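Kit Watch: is the Jillix restocking package worth the money?

Members who run small shops and staff canteens have been forwarding us the same leaflet, so we had better deal with it. Jillix, from Fostano, is a restocking package: one arm, one two-finger gripper, a wrist camera and a year of support, sold to people who have drinks shelves and not enough hands. The leaflet promises "hands-free shelves from day one". We have read a lot of leaflets.

The price is 4,000 for the year on hire, with a further 900 for setting up. That second figure is in the small print on the back page and wasn't mentioned on our first call. The arm goes back to Fostano at the end of the hire unless you renew, and the renewal price is "subject to review". Ask them to put a number on it before you sign. We asked twice and got a brochure for a larger model.

What you are paying for, when you strip out the music in the sales video, is software that has been trained on cans in sloping racks. Fostano says it has learned from 1,000 practice runs. We asked how many of those were done in a working shop and were told the information would follow. It had not followed when this item was written.

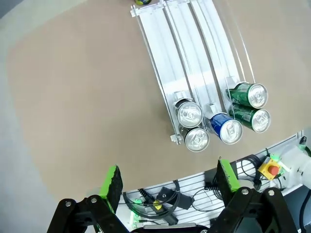
Cans are about the kindest thing you could ask a gripper to handle, and Fostano knows it. They are stiff, they are all much the same shape, and a gravity rack does half the job by rolling each one down to the front. Our members' shelves are less obliging. With the lanes as short of stock as these, one blue can in the middle and a pair on either side, there is bare white plastic all the way up and any amount of room to work in. Ask to see it top up a lane that is one can short of full. Ask to see it with a dented can, a bottle, or a carton that has gone soft at the corner. The leaflet lists "most common packaging" without saying what is common.

Then there is the matter of space. The sales talk is all about the rack, which would fit on any counter. The arm needs its own mounting, a power supply, a run of cable and an emergency stop that staff can reach without leaning across the thing. Fostano's floor plan shows the arm and leaves out the rest. If your stockroom is the width of a corridor, measure it before you let anyone visit.

We also looked at the Wihongi service, which takes a different line. There is no long hire: they bring the equipment, run it on your own shelves for 5 days, and leave you with a log of every pick, including the misses. You pay for the trial whether you carry on or not, and several members have grumbled at that. We would still sooner pay for a log with misses in it than be given a video without any.

Handier, the add-on that lets Jillix read sell-by dates, is sold separately. The demonstration we were offered used labels printed for the purpose. We have asked for one with real stock and will report back if it happens.

For now our advice is to sign nothing on the strength of the leaflet. If you want to go further, get three things in writing: the renewal price, who pays for a call-out when the arm stops in the middle of a shift, and how long a full rack takes from empty, timed on your premises with your stock. Fostano's introductory offer closes in June. It closed last June as well, and was back a few weeks later on the same terms.

Members who already have a Jillix on hire are asked to send us their fault records by 9th April, with the make of rack and the sort of stock it handles. Names of shops will be left out of anything we print.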